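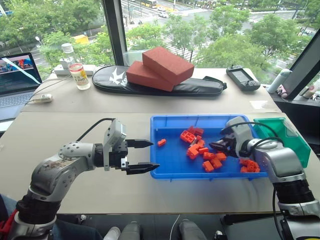
Slide 1. Orange bricks in the blue tray, green bin next to it.

Speaker notes - Sorting Small Parts: Trays, Bins and Where to Put Them
Mornmont makerspace evening, 10/11/2024
Heikki Miettinen

Start when the door is shut. Say hello, say the talk is 40 minutes and questions can come at any point. Handouts are on the chair by the coat rack. Eero Nieminen has the clicker for the first part.

Opening. I have been sorting toy bricks for the Skunine lending collection for 17 months. The last full count was 2,751 pieces, and that is after we gave away the duplicates. Most of what I know comes from doing it badly first. The same methods work for screws, beads, plumbing fittings and game pieces, so if you came for one of those, stay.

The problem. Bricks come back from a loan in a bag. The bag gets tipped into whatever is nearest. Someone picks through it for a part, doesn't find it, and tips it back. By May we were spending more time looking for parts than packing kits.

Pause here. Ask who has a drawer like that at home.

Point one, use a shallow tray. We used deep tubs before and the small pieces went straight to the bottom. With a shallow tray you can spread things out and see them. A raised rim matters more than I thought it would. Studs catch on each other and when you pull one brick out, two more come along and want to go over the side.

Ridges on the floor of a tray are fine for bricks. They are a nuisance for flat washers, which lie down in the grooves and won't come up without a fingernail. Mention this, somebody always asks.

Point two, the color of the tray. Orange on blue is easy on the eyes. Orange on red is miserable, and clear trays are worse than you would expect on a light table. If you only buy one color, pick one that none of your parts come in. Lolemar sells them in sets of mixed colors, so swap with a neighbor.

Point three, break up the heap before you sort it. People want to start picking right away. Spread the pile with the flat of your hand first. Pull apart anything that is stuck together, or at least push it to one end and deal with it last.

Next slide. Leave it up while talking about the spread.
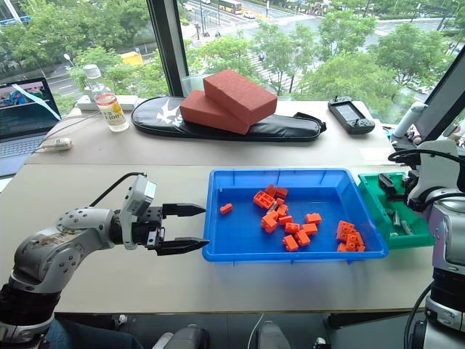
Once the pieces are apart, work from one side to the other. I go left to right, Eero goes right to left, and we no longer discuss it. Take the singles first, the small ones, then the long ones, then whatever is still locked together. Bricks that land upside down are slower to read, so turn them over as you go and don't stop to do it as a separate job.

Don't sort by color if everything is the same color. Sounds obvious, but the old Skunine instruction sheet had color as step one for every kit, and people were following it with kits that had a single color in them. Sort by size, then by height.

Point four, the second bin. Anything that doesn't belong in the batch goes in a smaller bin to the right of the main tray. Brackets, little cylinders, things from other kits. Use a different color for it. We have green. Don't put it in your lap and don't put it behind you. An open or low front helps, you can drop a part in without looking.

The second bin gets emptied at the end of the session. Ours went eight weeks without being emptied last winter and turned into another drawer.

Point five, keep the front table for the work and put everything else on another one. Cases, bags, your coffee. A higher table behind is good because you aren't tempted to sweep parts onto it.

If time is short, skip the next bit and go to questions.

Washing. Lukewarm water and dish soap, in a mesh bag, dried on a towel. Not in the dishwasher. I did one load for the Mustonen kits and had to throw part of it out.

Questions I usually get:
Do you weigh them? We tried. It works for full kits with a known weight and not for anything else.
What about glued pieces? Cut your losses.
Is a separator tool worth it? Yes, keep two on the table.

Close. The sign-up sheet for the spring sorting session is with Eero. Trays need to be wiped and stacked before people leave, and the lights for the back half are on the left switch.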